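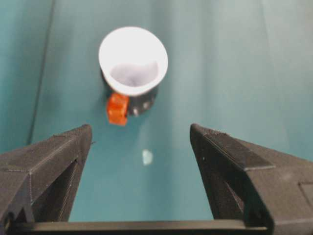
Helping with the Hesora recordings: your questions

What am I being asked to do?
You guide the arm through one small job, such as picking something up and setting it down, and we keep the recording so the system can learn from it. Each go is called an example, and most people find their feet by the third or fourth (do have a play first, we'd much rather you did!).

How many examples do you need?
We have 2,076 at the moment and would dearly love to reach 3,691 before we train again in June. The first 700 were nearly all done by Deividas Rozīte, bless him, so the system learnt his habits very thoroughly -- hence the call for other hands.

What if I fumble it?
Please don't worry. Carry on if you can, and press the amber key at the end so that we know to look at it. A wobble that you put right is often very useful to us.

Should I start from the same place every time?
No, do move things about between goes. Turn the object a little, start the arm higher or lower, come at it from the other side.

Why does the wrist view look so soft?
It's a small camera. The system learns from the same view, so a bit of blur is fine -- smears on the lens are another matter, and there are cloths in the drawer.

Who do I ask for a slot?
Aurelia Bühler keeps the diary at Luik, and mornings tend to go first.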